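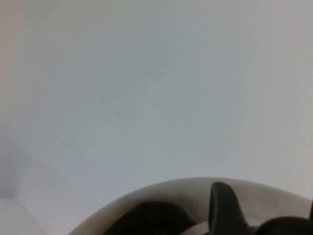

5 min read

Print
E-mail

**A slow weekend in Dovmont**

May 11, 2025

The train to Dovmont takes its time. It leaves the main line at Wonlow, waits there long enough for you to buy a coffee on the platform, and then follows the river up the valley at the pace of a bus. I had a window seat on the left, which I would recommend, as the right side looks into the hillside for most of the way.

I went in April, before the season had properly started. Half of the guesthouses were still closed and the boats on the lower quay were under covers. That suited me well enough. Dovmont is a small town with one long street, a market square and a church that sits too high up for its own congregation, and in July it is full of day visitors. In spring you can stand on the bridge for a quarter of an hour and meet only people walking their dogs.

The station is at the bottom of the town and everything else is uphill. There is a taxi, but it was away when I arrived, and the walk to the square took me 18 minutes with a bag. The steps behind the post office are shorter than the road and a good deal steeper. If you have wheels on your suitcase, take the road.

**Where to stay**

Most visitors choose one of the hotels on the square. I stayed on the upper street in a rented flat with a kitchen, and was glad of it, because the restaurants close early outside the summer months and on two of my evenings there was nothing open after eight. The flat was plain and clean, and the heating worked. From the bedroom I could see the river and the roofs of the old tannery, where the swifts nest later in the year.

Rooms facing the square are lighter but noisier. The delivery vans start before six, and the church bell strikes the hour all night. Ask for the back if you sleep badly.
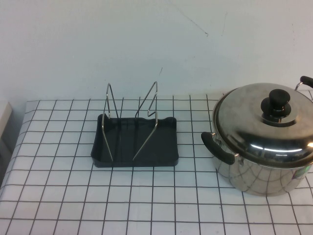 The shops on the upper street will keep you fed. There is a baker, a greengrocer who also sells cheese, and a small supermarket next to the fire station. The baker's rye loaf is heavy and slightly sour and lasts for days. I bought one on my first morning and was still eating it on the train home, with the last of the cheese. On market day a fish van parks beside the fountain, and the queue forms well before the shutters go up.

For a meal out, I had the best of the trip at Görtz, a dining room above the saddler's on the corner of the square. The menu is short and written on a board. I ate a barley soup with smoked trout, then braised rabbit with cabbage, and the bill was less than I would pay for a main course at home. They do not take cards. The nearest cash machine is down at the station, as I found out between the soup and the rabbit.

**Walking up to Gretero**

The walk everyone suggests is the one to Gretero, a hamlet on the shoulder of the hill with a chapel and a view over both arms of the valley. It is 5 kilometres from the square if you follow the yellow markers. The path begins behind the school, crosses two fields and then goes into beech wood, where it climbs steadily and can be slippery after rain. I would wear boots.

Halfway up there is a spring with a stone trough and a bench. Above it the trees thin out and the path joins a farm track, which is easy going all the way to the first houses. The chapel is kept locked, but the key hangs inside the porch of the farm opposite and you are welcome to borrow it. Inside it is whitewashed and very cold, with a painted ceiling that has been repaired more than once, in blues that do not quite match.

The tower beside it is separate and older. It has 113 steps and no handrail for the last turn. I went up slowly and came down more slowly – the treads are worn in the middle and the light is poor. From the top you can follow the railway all the way back to Wonlow.

On the way down I took the cart road on the north side. It is longer and less pretty, and it brings you out by the sawmill at the wrong end of town, but it is kinder to the knees.
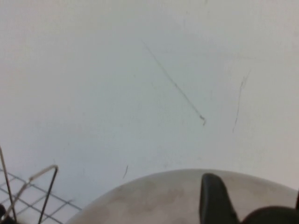 **Getting there and getting about**

Trains from Wonlow run every 2 hours, with a longer gap on Sundays. Buy your ticket before boarding, as the machine on the Dovmont platform was out of order for the whole of my stay. Buses to the villages further up the valley leave from outside the post office, but only on school days until the summer timetable begins.

The town museum opens in the afternoon and is closed on Mondays. Entry is free, and the room on river trade is worth half an hour.

Print
E-mail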